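Rateo Reading Rooms
Progress report to the Steyn Fund, second period
Prepared by Lungile Joubert, 17 Aug 2024

Dear colleagues,

I am glad to send you our second report. In this period we continued the evening reading groups in Cluvasov and opened a new one in Aneck, as it was agreed in the work plan.

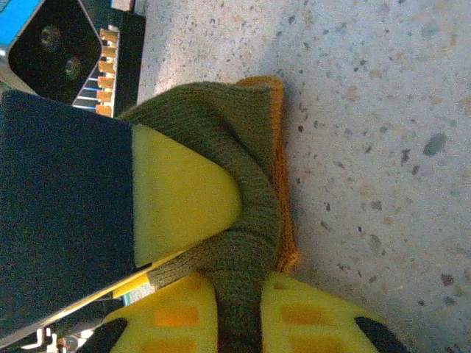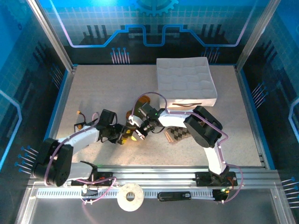

The new group in Aneck began with few families, but the attendance became better after we moved the starting hour to later. Parents who work in the shops can now come also. At the end of the period we had 85 registered children in the two towns, and 78 of them came to more than half of the meetings.

Books. We bought 300 books from your grant, mostly short stories for the ages six to nine. The total amount spent was 3,586, with the shelves and the transport included. The receipts are in the second attachment. One delivery came with wrong titles and the seller has accepted to exchange them.

Reading leaders. Two leaders left us in spring for full-time jobs. We have replaced one. For the other place we are still searching, and until then I lead the Cluvasov group for older children myself.

Difficulties. The room in Cluvasov is too small when all children are present. We asked the town library for their hall and received a positive answer, but the written contract is not signed yet. Also, the reading test for the older children was delayed, so I cannot give you these results now. I will send them separately in October.

We would like to ask your permission to move the unused travel money to the book budget. The amount is shown in the first attachment, line four.

With kind regards,
Lungile Joubert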